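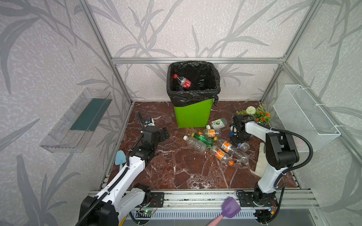 *Page last changed: May. Edits by C. Lui, checked against the Pundton cell.*

## 4. Comparing grippers on the bottle task

Use this section when you have two candidate grippers and somebody wants to know which one to buy. It covers the bottle-to-trash-can task on a two-arm cell. It does not cover single-arm cells or anything with suction.

A word on the vendor numbers before you start. The Miven data sheet gives a grip success rate without saying what was gripped. The Blomqvist sheet does say, and the object is a machined cylinder. Neither figure tells you much about an empty drink bottle lying at an angle on a shiny floor with another bottle on top of it. Leave both sheets in the drawer until step 12.

### 4.1 Before you mount anything

1. Power down both arms and wait for the joints to settle. Support the forearm by hand while you do it.
2. Check that each base is tight on its mounting plate and that the front rail has no play. A loose base looks exactly like a bad gripper in the results.
3. Follow the corrugated conduit along each arm. It needs slack at the elbow and must not rub when the arm reaches for the back wall.
4. Clear the front rail. Gloves, spatulas and scoops from other tasks end up there, and a glove against an arm base will sooner or later get pulled into a joint.

**Caution:** The small circuit boards near the arm bases are exposed. Keep tools and loose bottle caps away from them whenever the power is on.

### 4.2 Mounting the grippers

5. Mount gripper A on the left arm and gripper B on the right. You will swap them in step 11, so label them now with tape.
6. Run the open/close cycle from the Arko controller page 6 times with nothing in the fingers. If the reported closed position drifts between cycles, stop and re-home. Do not fix it with an offset. We did that once and threw away a morning of trials.
7. Set the same force limit on both sides. The controller accepts values up to 2000, and the manual calls these "units" without further comment. Start at 300. Bottles with thin walls will fold well before the upper end.

**Note:** Equal settings do not mean equal force. If you own a load cell, measure at the fingertips. If you don't, write "force not verified" on the sheet and leave it there when the report goes out.

### 4.3 Laying out the bottles

8. Put the lined trash can at the center rear, with the bag edges folded well over the rim. Leave the bag edge hanging naturally. A gripper that snags on it has told you something useful.
9. Scatter empty bottles in front of the can. Mix labeled and unlabeled ones, include at least one small one, and let a few overlap. Keep the caps pointing in different directions. Neat rows make every gripper look good.
10. Leave the background as it is. Patterned walls and a glossy, veined floor are hard on cameras, and a clear bottle with no label is harder still. If you swap in a plain mat for the demo, you are testing the mat.

**Note:** The flowers in the back-right corner stay put for all trials. Bottles near them must be picked without touching the arrangement. Score a touch as a fault even if the bottle lands in the bag.

### 4.4 Running and scoring

11. Run the full set, swap the grippers between arms, and run it again with the bottles laid out the same way. Skipping the swap is the most common shortcut and it ruins the comparison, as the two arms do not have the same reach into the corners.
12. For each attempt, record one of the following:
 - **Clean:** gripped on the first close and released inside the bag
 - **Retry:** gripped on a later close
 - **Drop:** lost between floor and can
 - **Camera:** the fingers closed where no bottle was
13. Keep "Camera" faults out of the gripper totals, but do report them. Stellan Grønli went back through our log of 621 attempts and moved a good share of the "gripper" failures into this column. The gap between the two products got a lot smaller.

**Caution:** Do not reach in to straighten a bottle during a run. Press stop first, wait for both arms to halt, then reach in. Void that attempt.

### 4.5 Reading the results

Long fingers get between overlapping bottles more easily and flex more on the way to the can. Whether that is a good trade depends on your objects, and this task only answers for bottles. Be wary of any result that rests on one operator. If the arms are being driven by hand, have a second person repeat the set before you quote a winner.

If the two grippers still come out close, buy the one whose replacement fingertips you can get without phoning anyone. For fingertip wear checks, go to section 5.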